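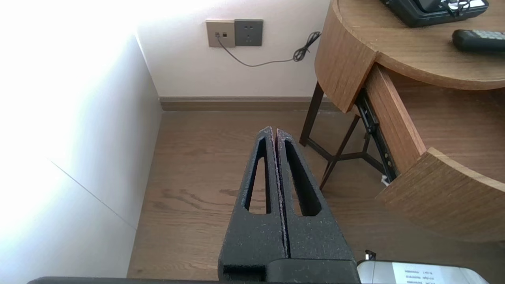 Vandthorpe推出“安静地板”认证，租客要多付钱，效果仍待证明

地板供应商Vandthorpe二月起在出租公寓市场推广一项名为“安静地板”的认证。按照该公司的说法，通过认证的木地板能让楼下住户“几乎忘记楼上有人”。房东每套房需缴纳1000元检测费，换来一张贴在门口的标牌，以及在租房平台Orkus上的一个绿色标记。

首批获得认证的是Rudby小区的34套公寓。小区管理方在公告中称，这些房屋的月租将上调60元，用于“分摊品质提升的成本”。公告没有说明地板本身做过什么改动。几位住户告诉本报，他们家里的地板还是搬进来时的那一批，认证前后没有工人上门更换过垫层，只来过一名检测人员，待了不到半小时。

Vandthorpe对此的解释是，认证针对的是“现有声学表现”，并不要求翻新。这个说法本身没有问题，问题在于检测怎么做。公司公布的说明书有十几页，大部分篇幅讲木材产地和保养方法，真正涉及测量的只有一段：在客厅中央选一个点，敲击，在楼下记录读数。敲击几次、用什么设备、楼下窗户开着还是关着，都没有写。卧室和走廊不在检测范围内，而住户投诉最多的恰恰是夜间走廊里的脚步声。

检测报告由Jacquet出具。这家公司在宣传册里被称为“独立第三方”，但它的办公地址与Vandthorpe的展厅在同一栋楼，网站上列出的合作客户目前也只有Vandthorpe一家。两家公司都表示彼此没有股权关系，记者索要相关材料，截至发稿时没有收到。

宣传册上最醒目的数字来自一项满意度调查：663名受访者中，“绝大多数”认为地板安静与否会影响租房决定。这个结论大概没有人会反对，可它说的是人们喜欢安静，和认证过的地板是不是更安静没有关系。调查也没有问受访者是否住过获得认证的房子。至于“绝大多数”究竟是多少，册子里找不到具体比例。

楼板隔声取决于很多因素，楼板厚度、垫层材料、吊顶做法，甚至家具怎么摆都有影响，面层木板在其中的作用有限。同一款地板铺在两栋不同年代的楼里，楼下听到的声音可能相差很大。把一张标牌挂在门口，容易让看房的人以为问题已经解决，签约之后再发现楼上拖椅子的声音照旧，就只能自己去和邻居商量了。

Orkus方面称，绿色标记属于“房东自愿展示的信息”，平台不对内容作实质审核，但会在页面底部加一行提示。记者查看了Rudby小区的几个房源页面，提示确实存在，字号很小，要展开“更多说明”才能看到。带标记的房源在搜索结果中排得比较靠前，平台没有回答这是否与认证有关。

也有房东觉得这笔钱花得值。一位手里有三套房的业主说，标牌挂出去以后咨询的人多了，至于是不是真的安静，“我又不住在楼下”。

Vandthorpe表示，下一阶段会把认证扩大到办公楼，并考虑公布完整的检测流程，但没有给出时间。Rudby小区的管理方说，已经通知的租金调整不会推迟。对涨租有异议的住户可以在续约前提交书面意见，表格在物业前台领取，每天下午五点前受理。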